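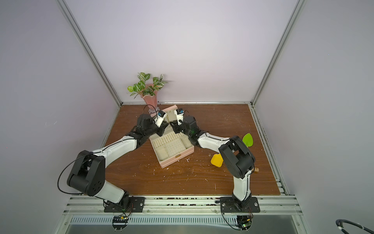 Pullby adds a pink jewelry box to its Destinley line

20/05/2019 - Storage company Pullby will start selling a new two-tier jewelry box under its Destinley name in August. The box has a soft pink outside and a cream interior, with ring slots, padded compartments and a small gold clasp at the front.

Necklaces hang from a row of hooks inside the lid.

"Customers kept asking us for a place to hang chains so they don't knot," said Yi-chun Wan, product manager at Pullby. "We moved the hooks up into the lid and left the tray for rings and earrings."

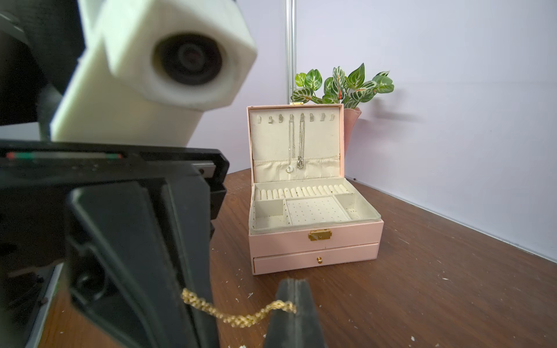
The Destinley box with its lid raised and two necklaces on the hooks.

The first run is 1,395 boxes. Jemero stores will carry it from opening day, and online orders ship within 6 working days.

Press contact: Suleiman Bashir, Pullby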